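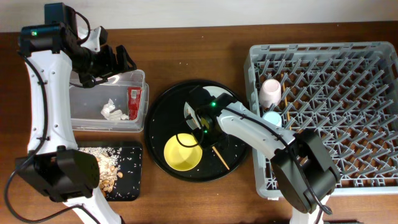 Plillberg Dining Table, Extending

Item no. 1146
Maker: Sheehan
Finish: Warm brown, oiled
Seats 6, or 8 with the leaf in

$469

In stock at the Tutarside store. Ships to other addresses in 2 weeks.

Add to cart
Add to wish list

Product details

The Plillberg is a plain rectangular dining table with a solid oak top and square legs. It comes with one leaf, stored under the top on two rails. The leaf is cut from the same batch of boards as the rest of the table, so the grain and color are close, but it gets less daylight in storage and may look lighter after the first year. Leave it in for a few weeks in summer and the difference will fade.

The edges are slightly rounded. There is no apron drawer on this model. If you need one, look at the Drorketwood, which has the same legs and a shorter top.

Size

Length closed: 63 inches
Length with leaf: 82 inches
Width: 35 inches
Height: 29 1/2 inches
Clearance under the apron: 25 inches
Weight: 108 pounds

Most dining chairs with arms up to 24 1/2 inches high will slide under. Measure yours before ordering. The long side can stand against a wall, but leave at least 30 inches on any side where people will sit.

What is in the box

The table comes in two cartons. The larger holds the top and the rails. The smaller holds the legs, the leaf, a bag with 16 bolts and washers, a hex key, felt pads for the feet, and a small can of oil. The oil is enough for two coats. Both cartons go out on the same truck, but they have separate tracking numbers.

Assembly

Two people are needed to turn the table over. Lay the top face down on a blanket or on the flattened carton. Fit each leg with four bolts and tighten them by hand until all four are in, then go around again with the hex key. Do not use a power driver. The inserts are brass and will strip.

Stick the felt pads on before you stand the table up. After a month, check the bolts and give them another quarter turn if they have worked loose.

Care

Wipe with a damp cloth and dry with another. Use mild dish soap for grease. Do not use spray polish, bleach, or anything with ammonia. Silicone polish in particular leaves a film that the oil can't get through, and it has to be sanded off.

Oil the top twice in the first year and once a year after that. Pour a little on a lint-free rag, rub it in along the grain, wait 15 minutes, and wipe off what is left. Keep the table clear overnight. Oily rags can catch fire on their own, so spread them flat outdoors to dry before you throw them out.

Rings from glasses will usually come out with fine sandpaper (240 grit) and a fresh coat of oil. Sand with the grain and go wider than the mark. Use a trivet under pots and baking dishes. Heat marks are not covered by the warranty.

Delivery and pickup

Standard delivery is to the front door. In-home delivery costs $65 and includes carrying both cartons to the room you choose, up to the third floor. It does not include assembly. Store pickup is free and closes at 7 p.m. The larger carton is 68 inches long and will not fit in most small cars with the seats up.

Returns

Unused tables in the original cartons can be returned within 30 days. Once the top has been oiled it counts as used.

Warranty

Sheehan covers the frame, rails, and bolts for 7 years in normal home use. The top is covered against splitting for 2 years. Small checks at the ends of the boards are normal in dry weather and tend to close up when the air gets damper.

Customer questions

Can I buy a second leaf?
No. The rails are made for one.

Does the finish match the Plillberg bench?
The bench is made of beech and takes the oil a little redder. They look fine together but they are not a match.

Is it OK in a sunroom?
Yes, if you move what sits on it now and then. The wood darkens in strong light and will leave a paler patch under anything that stays put.

Are replacement legs available?
Yes, sold singly. Write to Nuala Cullinane at the parts desk with your item number and the stamp from under the top. Orders received by noon on Friday go out the following week.

Goes with

Plillberg bench, 55 inches
Drorketwood side chair, set of 2
Sheehan table oil, 8 ounces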